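Budgeting for a robot arm in a home workshop: what I'd write down before spending anything

29 March 2019

Every spring I get the itch to buy something too big for the workshop. Two years ago it was a table saw, and this year it's an arm. I've spent most of the winter reading spec sheets and pestering sales desks, and a few of you asked me to put my tips in one place, so grab a coffee. These are for people like me with one room, one table and a spouse who sees the bank statement.

Start with the chores, on paper

Before you look at a single price, keep a list on the fridge for a couple of weeks. Every time you pick something up and put it somewhere else, write it down. Mine was mostly bowls, brushes, pens, and the eternal clearing of the work table before supper. Then cross out anything you secretly enjoy doing. I like cleaning brushes (I know, I know), so that came off.

What's left tells you how much reach and how much lifting you need, and it's usually less than you think. I had my heart set on the biggest arm in the Valderrama catalog until I weighed the heaviest thing on my list on the kitchen scale. It was a bowl. A cereal bowl, basically!

The arm is only the first line on the bill

I got a quote from Aldale for a small used arm and was so pleased with it that I nearly signed that afternoon. Then I asked what was in the box. The gripper was extra. The stand was extra. The cable long enough to get from the control box to my wall was, you guessed it, extra. By the time I'd added it all up, the bits and pieces came to $989 on their own, and that was before shipping.

So ask for a quote with these spelled out one by one:

Gripper and spare fingers
Stand or pedestal, with the bolts
Control box and every cable, with lengths
Stop button
Software, and whether you pay once or every year
Shipping, both ways if it has to go back for repair
Training, even if it's only a phone call

If a seller won't break it down for you, call the next one. Pongate sent me a lovely two-page list the same day, and Ulum sent me a brochure with a sunset on it.

My total, with everything on that list and a bit set aside for mistakes, is $3020. I wrote it in pencil but I wrote it, and now when I see some shiny add-on I have to erase something to fit it in.

Plan the spot before the purchase

Measure the table. Measure it again with the chairs pulled out, since that's how it'll be when people are in the room. An arm swings back and up as well as forward, and the elbow is the part that surprises you. I made a pretend one from a broom handle and a yardstick taped together and waved it over the table like a lunatic, and I found out I'd have knocked the lamp off its hook the very first day.

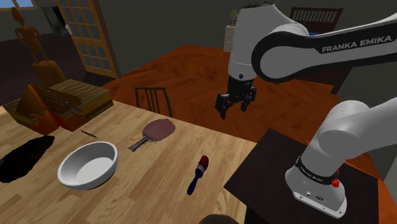
I'd also put the arm on its own stand next to the table. Clamping it to the tabletop looks cheaper, and it is cheaper, but you lose the corner of the table for good and every wobble goes straight into your work. A heavy pedestal costs more up front. Get one at a height where the gripper can come straight down onto the things you want picked up. And think about which side you'll be standing on! I'm left-handed, and the first layout I drew had me leaning across the whole thing to reach the stop button.

Check the floor too. Ours slopes toward the back door, so I've put shims and a sheet of thick plywood in the budget. It isn't glamorous, but I'd sooner pay for it now.

Test with your own junk

If you can get a demo, or even a trial in one of those simulator programs, don't let them show you blocks. Everybody's arm can pick up a block. Bring the awkward stuff: a shallow bowl with a fat rim, a paddle that lies flat, a paint brush that rolls, a thin pen. A flat paddle is a real stinker for a two-finger gripper, because there's hardly anything to get hold of unless you go for the handle. A pen is nearly as bad. If half your list is flat or skinny, ask about different fingers or a suction cup, and get the price of both in writing.

The simulator route is a bargain, by the way. I spent 8 evenings fiddling with a pretend table on my old laptop and changed my mind about the layout 2 times, all for the price of the electricity. Moving a stand on a screen takes a second. Moving a real one takes my brother-in-law and a pizza.

One thing to watch: a simulated cloth doesn't behave much like the dish towel in your kitchen, at least in the programs I could afford. I wouldn't plan a laundry job around it.

Small money things that add up

Keep the original crate if you've got the space, or ask what a replacement costs. I got a figure on one and had to sit down.

Call your home insurance before delivery day. Mine wanted a serial number and a photo of where it would stand.

Ask if the price includes tax. Two of the quotes in my folder did and two didn't, and I'd been comparing them side by side for a month like a goose.

Buy a cheap tray with a lip for the table. Anything round will wander off the edge sooner or later, arm or no arm, and a tray gives you a fixed place to set things down. Baking sheets work fine — line one with that rubbery shelf paper so the bowls don't skate around.

Leave some of the money unspent. I'm holding back enough for a second set of fingers and one repair visit, and it lives in a separate envelope behind the flour.

Where I've got to

The Pongate quote is good through the end of April, and I'm leaning that way, mostly on account of the stand being included. I still need to hear back about the length of the power cord and whether the stop button can be mounted on the left. If you've bought a used arm and had to replace the cables, leave me a comment with what you paid, and tell me if the fan in the control box is as loud as people say. Ours would be right behind the sofa.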